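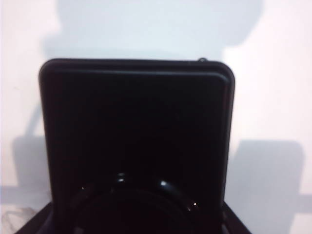
Home Forums Kitchen and Home New Posts Search Log in

Square black lid, what does it belong to?

marrowfat
Clearing out my aunt's kitchen and I have a square black lid or tray with rounded corners and a raised lip along the top edge. No maker's name on it that I can find. There are three boxes of pans and bits to match it against and I've been through two of them. Measures 173 mm across the top by my tape, slightly less at the other end. It doesn't sit on any of the saucepans, obviously, they're all round. Any ideas before it goes in the charity bag?

Imai_T
Is it metal or plastic? Does it ring when you tap it?

marrowfat
Dull sort of tap. I'd say coated metal but I wouldn't swear to it.

dunlin62
If it's narrower at one end it isn't a pan lid. Pan lids are the same all the way round, or they'd only go on one way. I'd look for an appliance. We had a Lelness sandwich maker with a drip tray that shape and it slid in from the back.

hobb_end
Disagree. Plenty of square griddle pans have a taper because of the handle end. My mother's did, and the lid only went on one way. You got used to it.

dunlin62
A griddle pan with a lid?

hobb_end
Yes. Grurketa sold them as a set, pan and lid, and you could use the lid as a second shallow pan on the hob. Hers had a lip all round so the fat stayed in.

Imai_T
I have the Grurketa set. The lid is 146 mm across so it isn't that one, unless they made a bigger size. Mine has a loop on the side too.

marrowfat
No loop. Would a drip tray be this heavy? It weighs more than the small frying pan.

dunlin62
Mine was light, I'll give you that.

sallow_m
Could be the top of a fryer or a slow cooker. What appliances did she have? Go at it from that end. When we cleared my father-in-law's we put every lid on the worktop and every base on the floor and matched them up in one go. Took an afternoon, and we had lids left at the end which we took to the tip.

marrowfat
Kettle, toaster, a Wei rice cooker, a hand mixer and something with a cut-off plug that I haven't identified either. The rice cooker has its own lid.

hobb_end
What's the thing with the cut-off plug?

marrowfat
Low square box, black, with a heating plate inside. The label has gone brown but I think it says Jurnitz.

sallow_m
Well, try it on that.

marrowfat
It's in the garage under the curtains. Will do it Wednesday when I'm back over there.

Mingxuan
Jurnitz made a table-top hotplate with a lift-off cover. We had one at the bowls club for keeping sausage rolls warm. The cover was square with rounded corners and it was heavy for its size. If it is one of those, the cover is no use without the base, and the base is no use with the plug cut off.

dunlin62
You can put a new plug on for a couple of quid.

Mingxuan
You can, but I'd want to know why it was cut off first. People do that when something has tripped the electrics and they don't want anybody using it again.

dunlin62
Or they wanted the plug. My dad cut the plug off everything before he threw it out. There was a biscuit tin full of them.

Imai_T
I'm with Mingxuan. Get it tested or leave it.

wheatear
Don't put it in the charity bag whatever it is. Our shop can't sell odd lids and has to pay to get rid of them. Scrap metal bin if a magnet sticks to it.

hobb_end
A heavy one makes a decent pot stand. I've used an old square baking tin lid under the casserole for over 12 years.

marrowfat
Back again. It fits the Jurnitz. Drops straight on, one way round only, so hobb_end was right about that part and dunlin62 was right about it being an appliance. I haven't tried to power it up and I'm not going to. The base has rust along the bottom seam and one of the feet is missing.

dunlin62
Fair enough. I'd still have put a plug on it.

sallow_m
Did you get through the third box?

marrowfat
Yes. It was mostly jar lids and 6 cake tins. Two of the tins are loose-bottomed and I only have one bottom, so I'll be starting another thread.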